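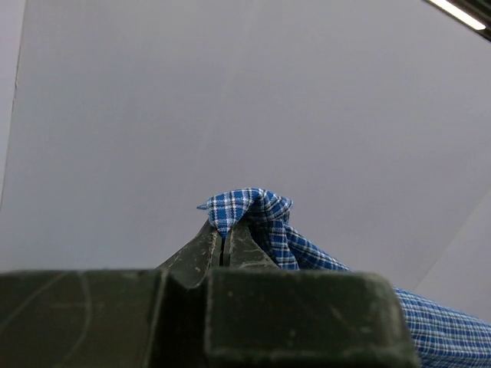

Wedwood Residents' Board > Household Matters > Laundry and Linens

Topic: Proposed folding standard for plaid cloths in the shared linen store

LinenDesk_Wedwood
Posted 12 Aug 2021

Residents are invited to comment on a proposed change to the way blue plaid cloths are folded before they are returned to the linen store. At present the store holds 700 cloths, and each household follows its own method. The shelves have become uneven, and the stacks lean once they pass the second shelf marker.

The proposal is as follows. Each cloth is to be laid flat, folded in half along a line of the check, folded in half again in the same direction, and then folded crosswise into thirds. Finished cloths are to be stacked in bundles of 20 with the folded edge facing out.

Comments will be accepted until the end of August.

bezerra_house
Reply 1

Our household supports the proposal in general. We would ask that the wording on the first fold be made clearer. A plaid cloth has lines in both directions, and two people following the instruction as written may produce two different shapes. We suggest "parallel to the shorter side."

quietmangle
Reply 2

I must object to the thirds. Folding into thirds requires the person to judge the distance by eye, and the result is rarely square. A plain half fold is faster and can be checked by matching the corners. The present shelves are deep enough for it.

LinenDesk_Wedwood
Reply 3

The point raised by bezerra_house is accepted and the wording will be amended. With regard to the fold into thirds, the upper shelves are narrower than the lower ones, and a cloth folded in half projects past the front.

Tainá Bittencourt
Reply 4

I managed the linen room at the Indora guest house for several years, where we handled up to 4000 pieces in a season. We used thirds throughout. Corners may be found by picking the cloth up at one corner, letting it hang, and running the free hand down the edge to the next. Picking it up from the middle leaves a twist in the fabric that has to be shaken out before any folding can begin.

With checked fabric, the pattern serves as a guide. If the lines on the upper layer sit over the lines on the lower layer, the fold is straight.

quietmangle
Reply 5

The method described is sound for a trained staff. Residents are folding at the end of the day, often with other duties waiting. I remain of the view that the standard should ask less of them. I would also note that many of the older cloths have shrunk unevenly, and their lines no longer meet at the fold.

cadudico_row
Reply 6

May I ask whether the older cloths will be withdrawn? We returned a bundle recently in which several had frayed hems. They were placed back on the shelf with the others.

LinenDesk_Wedwood
Reply 7

Frayed or misshapen cloths should be left in the gray bin beside the door. An order for 100 replacements has been approved. Withdrawn cloths will be offered to households as cleaning rags.

bezerra_house
Reply 8

We would be glad to take a bundle of the rags. Please advise where the request should be sent.

quietmangle
Reply 9

If the misshapen cloths are removed first, I will withdraw my objection as to the pattern. My objection to the thirds stands, and I ask that it be recorded.

LinenDesk_Wedwood
Reply 10

The objection is recorded. Requests for rags may be left in writing at the linen desk.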